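README – Suvness tabletop notes

Hi, I'm Maxence Lacroix and this is my little pile of notes on plain white surfaces. I started it in July while I was fixing up the back room at Ostport, and it grew to 4,000 rows before I'd noticed. The main file is surfaces.csv, one row per note, with the colour in column 9.
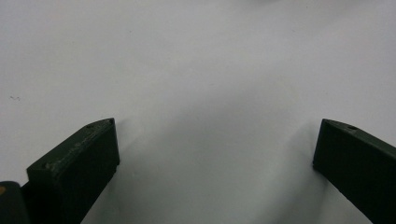
My colour names are homemade, so please don't go looking for them on a paint chart. "Cool off-white" is my favourite and I use it far too much! It suits the brighter upper part here, while the lower middle goes a softer grey, and I'd put both under the one name. Marks get their own column, even a tiny dark fleck like the one over on the left. I write "speck" and leave it at that – dust or pencil, I'm not fussed.

Rows from the Guérin folder use my old spelling ("gray"), and I haven't got round to fixing them. If you're filtering by colour, search both. 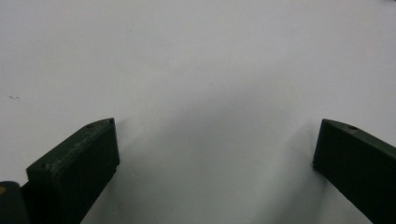
Ostport, December 19, 2025

Version 93 is up. I've merged the Zarnberg notes, dropped 100 duplicate rows and added "grey-blue" for whites with a faint cool tint. Blank cells mean I forgot, sorry. Corrections are welcome – just send me the row number and your wording.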